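Workshop > Benches and Surfaces > Covering a bench so you don't hate it later

Quick one, glue is drying and I have a bit of time. Bench covering. Everyone overthinks it or skips it and then sands epoxy off the top for a whole evening. I've done both.

Paper first. Brown paper on a roll, the heavy stuff, not the thin wrap that comes stuffed in parcels. Buy the widest roll you can store. Mine is from Gallton, 3000 feet would last you till retirement, don't get that one, get the short roll. Keep it on a broom handle hung under the end of the bench, two hooks, done. Pull, cut, tape.

Wipe the bench before you lay anything. One crumb of dried glue under the paper and your pencil finds it every single time. Vacuum, then damp rag, then let it dry all the way. Damp wood plus paper = wrinkles by morning.

Lay it loose overnight if it's been on the roll a long while. It wants to curl. Weights on the corners, a couple of old planes or paint cans, whatever. Next day trim it. Curl side DOWN.

Cutting. Fresh blade. Really. A dull blade drags and tears and you blame the paper. Steel ruler, one pass, don't saw at it. Leave 3 inches over the front edge and fold it under, tape on the underside where your sleeves don't catch. Front edge is what goes first, always.

Overlaps: put the seam away from where you stand. Top sheet laps toward you so the brush sweeps over it and not into it. Took me years.

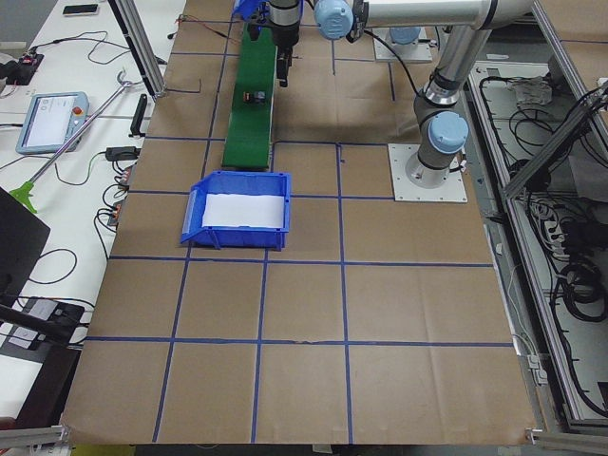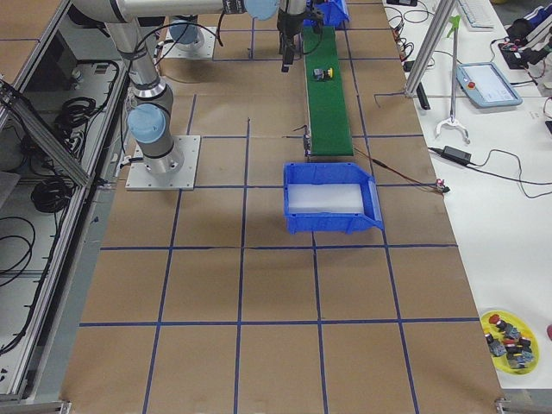
Tape is where people cheap out. Packing tape looks fine for a week, then lifts at the ends and takes the paper's skin with it when you pull. I use a cloth tape from Musar on seams and painters tape for anything that's going to move. And colored tape for lines. Dark blue on brown paper, like the grid on that table in the first photo, you can see from across the room, and you get rectangles to park stuff in. Mine are: parts in, parts done, tools, and one that's just coffee. Pencil lines dissappear by lunch. Stretch the tape out along a straightedge but don't pull it tight or it shrinks back and puckers the paper.

Mark the lines before you tape. Measure from ONE end, not from the last line, or your little errors pile up and the last box is skinny. Tick marks both sides, then tape tick to tick.

Anything bolted down (vise, drill press, grinder) do not try to lay paper under it once it's on. Slit from the back edge to the base, cut a cross where the base goes, fold the flaps up, trim the flaps, tape round. Or unbolt it if you're patient. I'm not. Check the bolts while you're down there anyway, vise bolts work loose.

Paper vs cardboard. Paper for glue, paint, drawing, sorting small parts. Cardboard if you're banging on things or setting heavy stuff down. Flattened boxes work but the creases are a pain, small screws roll into them and sit there. Sheet cardboard is better if you know someplace that throws it out. Appliance stores.

Line your bins too while the paper's out. A sheet of plain white in the bottom of a parts bin, makes black screws show up, and when it's grubby you lift it out with all the crud on it. Trace the bin once on scrap, keep that as a pattern.

Oil: paper does nothing. It soaks right thru. If you're doing engine bits use a tray. The Stisemis boot trays are good, low lip, wide enough for a carburetor and the mess around it. Cat litter for spills, walk on it a bit, sweep.

Heat: no. No soldering or torch over paper, not even "just one joint". Peel it back or use a tile. Linseed rags never get left on it either, lay them flat outside to dry. Please.

When to change it. When you catch yourself brushing around a lump. I go a month or so in summer, longer when it's cold and I'm in there less. Write the date in the corner in marker, it's always older than you think. Last big strip down was September and I'd have sworn otherwise.

Old sheets are good under the car, or in the bottom of the spray box. Not in the recycling if there's paint or glue all over it.

Next time sandpaper storage. 300 grit goes missing constantly and I think I know why.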